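Ticket 804 – Correspondence course: lesson papers out of order in members' library
Status: Closed
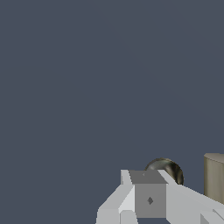
Opened by: Kobe Willems, Pistgate Lodge library
Assigned to: Ugwu, library desk
Date opened: 8 Sep 2020

Problem as reported

Students on the second-year meditation course are being shown the wrong lesson papers. The course has 19 papers and each one should open only after the student's supervisor has marked the diary for the one before. A student who had finished paper 3 was given the paper on the Path of Saturn, which belongs near the end of the year. Another got the opening ritual for the elemental grade and no reading to go with it. Both supervisors say they marked the diaries in the usual way.

It matters more than it would for an ordinary course. The later papers assume months of practice with the earlier ones, and some of the material is given only to people who have taken the grade. Please treat the elemental paper as urgent.

Log

Entry 1 – Ugwu
Looked at both accounts. Grades are set correctly and the supervisor marks are there. Signed in as a test student and got the same fault after paper 3. Have hidden papers 4 onwards for everybody until we know more. Students can still read what they had already finished and can still write in their diaries.

Entry 2 – Kobe Willems
Thanks. One supervisor asks if the diaries themselves are safe. She has a student with a long run of dream entries and no other copy.

Entry 3 – Ugwu
Diaries are kept apart from the papers and I have not touched them. Opened the one she means and it runs to 166 entries, first to last, with no gaps in the numbering. I have sent her a copy all the same.

Entry 4 – Ugwu
Found the likely cause. The papers were scanned again in July from the Benska typescripts, and the new files were named after the Tree of Life path each one deals with. The old files were named by lesson number. The library sorts by the number at the start of the file name, so it is now putting the papers in path order. The course does not follow path order. It begins at path 32 and goes back and forth after that.

Entry 5 – Kobe Willems
That fits. The Wurer edition of the syllabus has the teaching order in the front. I would use that one and leave the older typed list alone, as it puts the two papers on the pillars the wrong way round.

Entry 6 – Ugwu
Renamed all the files by lesson number from the Wurer syllabus, with the path number moved to the end of the name. Cleared the index and built it again. The test student now gets paper 4 after paper 3. Went through to the last paper and the order matches the syllabus.

The elemental ritual was a separate mistake. It had been saved in the course folder and had no grade set. Moved it to the grade papers and set the lock.

Entry 7 – Kobe Willems
Checked with both supervisors. Their students have the right paper. The one who was sent the ritual has been spoken to and has deleted it – no harm done, she had only read the first page. Papers can be opened again for everyone.

Entry 8 – Ugwu
Papers 4 onwards restored. Closing. New scans should go to the library desk for naming before they are added to the folder.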